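Speaker notes -- Furnishing the Shared Rooms at Plodham
Prepared for Guangming Bai; to be read alongside the room schedule

Opening. Thank the hosts and introduce Slamet Kwok, who will take questions on purchasing at the end. State the purpose of the talk: to report on the choice of tables for the shared rooms at Plodham and to set out what we recommend for the Wirnholm building.

Background. The shared rooms were furnished with long rectangular tables bought when the building opened. They served well for lectures. They served less well for small groups, and staff moved them so often that the floor in two rooms had to be refinished. The review covered 4 rooms and received more than 200 written comments. Pause here and allow the audience to look at the floor plan in the handout.

Shape. Explain that a round table has no head, and that groups of five or six settled at one without rearranging the chairs. The loss of storage space along the walls was accepted. Mention that Grulwood supplied the trial tables and Meng the chairs, both on a short loan.

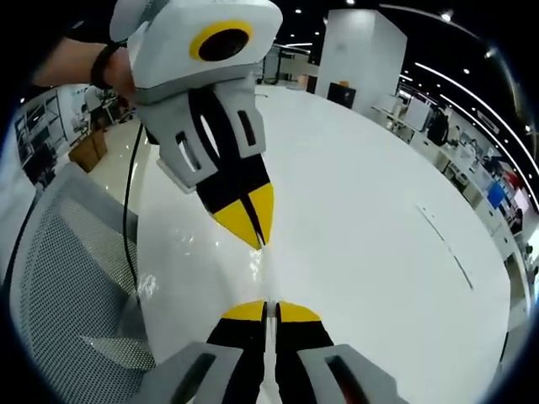

Surface finish was the question on which opinion divided most sharply. The facilities office favored a pale top, on the grounds that marks are noticed early and wiped away the same day. Several users preferred a dull finish and raised the matter of glare. The glossy white top does throw back light in bright patches, and we ask that this be weighed fairly -- a surface that is pleasant in the morning may be tiring by 4 in the afternoon. Our recommendation is to keep the white, place the tables away from the windows, and fit blinds before December.

Care. Read the cleaning guidance in full. A soft cloth and mild soap are sufficient. Abrasive pads are not to be used on any of the tops. Damage should be reported to the facilities office on the standard form.

Cost. Refer to the second page of the handout. The allowance is 300 per table, with a further 100 set aside for delivery and fitting. Do not discuss supplier terms from the podium -- direct these questions to Slamet Kwok.

Close. Invite comments on the Wirnholm plan and remind the audience that the floor plans should be left on the chairs.

Contact: Facilities Office, Plodham | Copyright Plodham | Back to top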